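I watched all six hours of *The Flurgate Water Trial* in one weekend, and then I did something I never do. I started it over from the beginning!

If you haven't gotten to it yet, it's the documentary series about a small-town water district, a missing set of ledgers, and a clerk named Trinidad Ibarra who kept copying pages by hand after she was told to stop. That's the whole story, really. No chase, no body, no mask in the woods. And I was glued to it.

I've been grumbling about documentary series for a while now. So many of them are a good 90-minute film stretched over a month of evenings, with the same drone shot of the same courthouse every time somebody needs to catch their breath. Flurgate could have gone that way easily. Instead the director, Yuxi Yan, trusts the paperwork. The second episode spends close to half its length on one budget meeting in Henddale, and I would not cut a minute of it. You get the folding chairs, the bad microphone, the man who keeps asking whether lunch is included, and slowly, under all of it, you hear a room full of people deciding not to ask a question.

## Let the boring parts be long

The case file ran to 1,833 pages, and Yan puts them on screen again and again. We see Ibarra's handwriting get smaller as she runs out of notebook. We see the column where the numbers stop adding up (I paused it and did the math on the back of an envelope, and yes, they really do stop). A flashier show would have handed this to an animator and a cello. I loved being treated like somebody who can read.

I also loved how little narration there is. The Aguirre family, whose well went bad first, get to talk in full sentences. When the grandmother loses her train of thought, the show waits for her to find it again, and what she finally says about the kitchen faucet is the best moment of television I've seen this year.

My one real complaint is episode five, which wanders off to a rival lawsuit in Dudelora and stays there too long. I can see why it's in there, as the two districts shared an accountant. But the Dudelora people never come into focus, and by the time we got back to Ibarra I'd missed her badly. Thirty minutes would have done it.

## Weekly was the right call

The network put these out one a week, and I know people hate that. I caught up late and binged, so I have no right to talk, but my sister watched it live with some 300 other people in a group chat, and I'm jealous. They had theories. They had a spreadsheet. Somebody's retired uncle explained municipal bonds to everybody at 11 p.m. and got a round of applause.

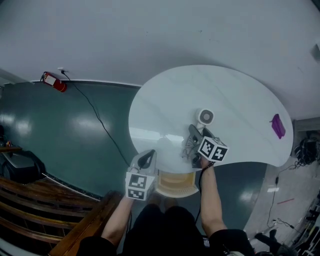 ## What I'd like next

More of this, please! Every county has a clerk and a filing cabinet, and there must be dozens of stories like Ibarra's sitting in them. Give Yan the money and another three years. And put the full budget meeting online, uncut, for those of us who want to know how lunch turned out.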